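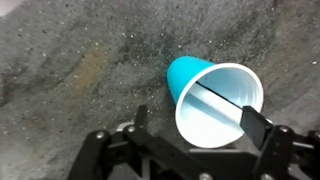

4. Filing a records request through the Sundero portal

This section covers requests to a city or county agency that uses Sundero to handle public records. Read section 3 first if you haven't made an account. The vendor's welcome screen says the portal makes requests "simple and transparent." Treat that as advertising and keep your own copies of everything.

4.1 Before you start

Write down the agency name, the type of record and the dates you want covered. The portal logs you out after 30 minutes without a click, and it doesn't save drafts, whatever the Save Draft button suggests.

4.2 Submitting the request

1. Sign in and choose New Request.

2. Pick the agency from the list. Check the spelling. Osmont County and the City of Osmont are separate entries, and neither one forwards mail meant for the other.

3. Under Record Type, choose the closest match. If you want emails, choose Correspondence. If you choose Other, the request goes to a general inbox, and we have seen requests sit there for weeks.

4. In the description box, name the record as narrowly as you can. "All emails about the Hallen Street rezoning between the planning director and the developer, March through June" will get you further than "everything on Hallen Street." A broad request invites a broad fee estimate.

5. Leave the Purpose field blank unless your state's law says you must fill it in. The form marks it "recommended." Recommended by whom, it doesn't say.

6. Set a fee limit. The default is "No limit," which you should change. Enter the most you're willing to pay before the agency has to contact you.

7. Select Submit, then print or save the confirmation page before you close it.

Note: The confirmation email has a tracking number but leaves out the text of your request. If there is a dispute later over what you asked for, the saved page is your evidence.

4.3 Reading the status line

Received means the software has your request. It doesn't mean a person has opened it.

In Review can mean almost anything. One of our test requests stayed In Review for 78 days and then came back with a single two-page memo.

Closed is the one to watch. Agencies can mark a request Closed when they have sent the records, when they say none exist, or when they asked you a question and you didn't answer in time. Open the request and read the message log to find out which.

Caution: Clarification questions appear in the message log and don't always trigger an email. Sign in and look at least once a week. In the agencies we tested, an unanswered question closed the request after 21 days.

4.4 If records come back redacted

1. Look for an exemption code beside each blacked-out passage.

2. Look up the code in your state's statute. Don't rely on the portal's pop-up summary — it is written by the vendor and has no legal force.

3. If there is no code, reply in the message log and ask for the legal basis for each redaction. Keep it to one or two sentences.

4. Note the appeal deadline. It comes from the law, and the date shown on screen may be wrong. In the Agbayani test account it was off by 3 days, in the agency's favor.

Section 5 covers appeals. Send corrections to this section to Zoia Fedoruk, with the agency name and a copy of the page where you ran into the problem.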